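Household Organization 2 – Course Handout, Unit 7
Sorting and putting away the shopping
Prepared by Oranuch Bunnag, Nilsuwan Training Center, Sturkport

Please read this before the practical class in March. In the previous unit we talked about shelves and labels. Today the subject is smaller, but students lose more points on it in the assessment, so I ask you to read slowly.

1. What we mean by "the landing place"

When a person comes home with shopping, the bags must stand somewhere first. In the textbook this is called the unloading zone. I prefer to say landing place, as my own teacher did. It can be a table, a counter or a piece of clean floor next to a wall. In many homes in Sturkport it is the floor, and I do not take points away for this. I take points away when food touches the floor without a bag, a bowl or a basket under it.

The landing place should be near the kitchen but outside the walking line between the door and the stove. Please draw this line on your floor plan (Exercise A). Many students draw the door and forget to which side it opens.

2. Three groups

Before you put anything away, divide what you have into groups:

Food that will be washed or peeled. Leafy vegetables, roots, fruit.
Food that is closed. Cans, jars, dry noodles, rice.
Not food. Sprays, soaps, sponges, batteries, flowers and decoration.

The third group is the one which makes difficulties. A spray bottle is light and falls over easily, and it often travels in the same bag as the vegetables. Take it out first and stand it up in its own place. If you do not know what is inside a bottle, treat it as a cleaning product. At home you may know very well that it is only water for the plants, but your guest does not know it.

Decoration belongs also to the third group. A small pot with artificial flowers can stay by the wall as long as it does not take the space of the food.

3. Containers

In class we use baskets with holes, bowls and clear bags. Each one has its work.

A basket with holes lets the air go through, and water can run out. Use it for vegetables which were just washed, with a tray under it. Do not fill it over the rim.

A bowl is for the vegetables you will cook the same day. It should be wide enough that the leaves are not broken when you put them in. For a large cabbage with other greens beside it, the small bowls from the Vikstead set are too narrow – take the wide one from the lower cupboard.

A clear bag is good for short storage, and one can see what is in it. For leafy vegetables, leave the bag a little open. Press the air out only for the freezer, never for fresh leaves.

4. Cabbage and other greens

Cabbage is heavy and greens with soft leaves are delicate, so the order is important. Cabbage goes at the bottom, or in a separate bag. If both must go in one bowl, put the soft leaves where the cabbage is not pressing on them. Remove an outer leaf only if it is damaged. Students like to take away all the outer leaves to make the head look nice, and then half of the food is in the trash. Last year we weighed it, and one group threw away roughly 75 grams from a small head which had nothing wrong with it.

Wash the greens just before cooking. If you wash them earlier, dry them well with a cloth before they go back into a bag.

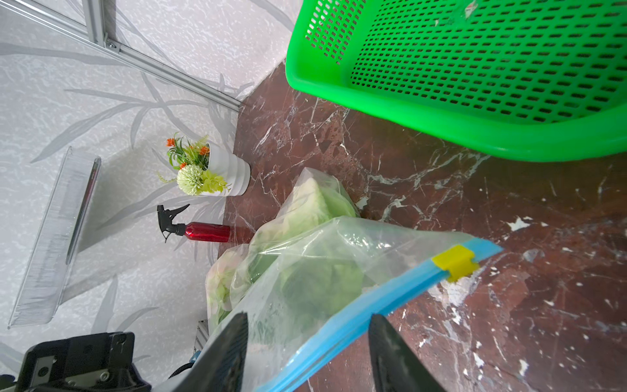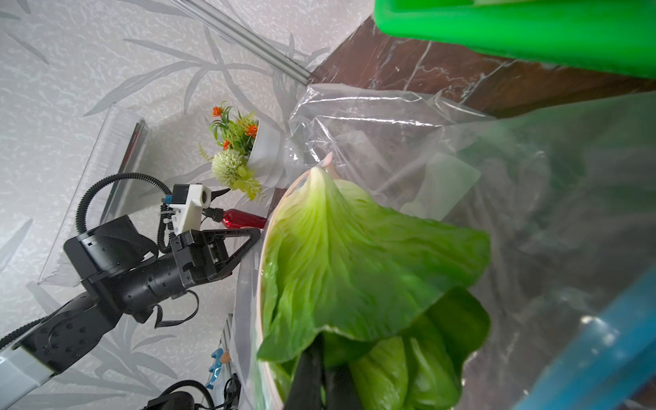 Shopping on a marble floor, with green vegetables and a green plastic container.

5. The floor and the wall

Stone floors are easy to wipe, but a floor with a strong pattern hides small things. A piece of leaf or a drop of soap is difficult to see between the veins and spots. Wipe the whole area after the work, also the places which look clean. Start at the wall and go toward the door.

If there is wallpaper or paint with a soft surface, leave a hand's width between the wall and anything wet. This rule is from the Fistura course book, second chapter, and I find it a good one.

6. Practical task

You will work in pairs. Each pair receives one mixed bag of shopping and must bring it to the landing place, sort it into the three groups and put everything away. One student does the sorting, the other one writes down the order of the steps. Then you change.

The task gives 100 points in total. You need 75 to pass. Points are given for the order of the steps, for the choice of container and for the state of the floor at the end. Speed is not counted – please do not run.

Bring a clean cloth and closed shoes. Long hair must be tied.

7. Questions to prepare at home

Where is the landing place in your own home, and who decided it?
Which things from the third group do you keep near food at the moment? Where else could they stand?
Look at the plastic bags you have. How many times do you use one before you throw it away?

Write half a page and hand it in at the start of the practical class. Handwriting is fine if I can read it.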